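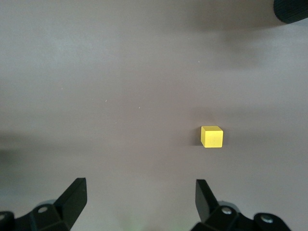
Simbridge Robotics Club
Arm bench check, before the Bidstead heat
September 2021
Checked by: Phúc Từ

I've gone down the usual list and scribbled next to each line as I went, so sorry for the rambling bits. Marks are OK, FIX or ASK.

1. Emergency stop within reach of whoever is driving
OK. Pressed it twice with the arm moving and it stopped both times. Please leave it on the left of the bench, I keep finding it behind the laptop!

2. Power lead and plug
OK. No nicks. The tape on the floor has lifted at one end though, so somebody with decent tape please sort that before the Year 8s come in.

3. Finger brackets and bolts
FIX. Everything on the right finger is tight. One on the left turned a quarter with hardly any push from me (grr). I've nipped it up, but it wants threadlock and we've run out. Dong has been asked to order some.

4. Fingertips
OK. No cracks, no sharp corners, and they meet squarely when closed. Open them wide before you send the arm down to the table, please, it's much kinder on the cubes.

5. Grip force limit
OK. Set to 5 in the Brevari software and it's staying at 5. I know it drops the cube now and then. Still staying at 5.

6. Wrist camera
OK. Lens wiped, picture nice and clear, and you get both fingertips in view along with the cube, so lining up is easy enough. There are a few pale specks on the tabletop, so give it a wipe before you start a run.

7. Table surface and work area
ASK. One cube at a time is the rule for practice, and we're sticking to it. What I'd like to know is whether Bidstead use a matt table like ours or a shiny one, as the shadows will look different and our colour settings are fussy.

8. Speed cap
FIX. Found it at 1000, which is the competition setting. Club nights are meant to be half that! I've put it back and written it on the whiteboard in big letters.

9. Goggles and hair ties
OK. 29 pairs of goggles in the tub, two with scratched lenses that I've moved to the spares drawer.

10. Log book
OK. Up to date as far as run 2047. Initials are missing on a few, you know who you are.

Next full check is in November, or sooner if anybody bumps the arm.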